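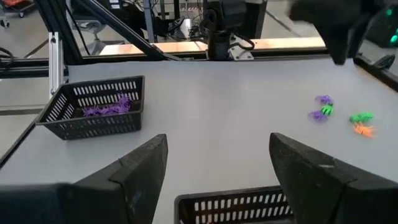
Toy library in Drerstead moves to bigger rooms

The toy library in Drerstead will open again in March in new rooms on the first floor of the old Shibata shoe shop. It has been closed to families since January, when the lease on its small place behind the bus station came to an end.

The library lends toys, puzzles and board games in the same way other libraries lend books. A family can take home up to four things at one time and keep them for 28 days. Membership costs 47 dollars for a year, and this price will stay the same after the move. Grandparents can use the card of the family, or they can get their own card for half of the price.

At the old address there was space for 300 toys on the shelves, and the rest had to be kept in boxes in a basement on the other side of town. If a child wanted something from the basement, the parents often had to wait a week. In the new rooms all 400 toys can be in one place, and the list on the library's website will show which ones are at home and which ones are out.

The opening hours will also change. Until now the library was open only in the mornings, and this was difficult for parents who work. From March it will be open until 6:30 in the evening on two days of the week. The exact days will be announced on the website and on the door.

The town pays the rent for the first two years. The shelves were bought at a low price from Wetico, a furniture company in Trumik, which closed one of its showrooms last autumn. Painting of the walls is finished, but the floor in the back room still must be repaired, and the elevator is waiting for its yearly inspection. Until the elevator has passed it, families with strollers are asked to call before they come, so that someone can help them on the stairs.

Families who still have toys from before the closing do not need to pay a late fee. They can bring them back during the first two weeks after the opening. Toys with missing pieces should be returned too, with a short note that says what is missing.

The library accepts donated toys again from April. They should be clean and complete. Soft toys and toys that need a charger cannot be accepted.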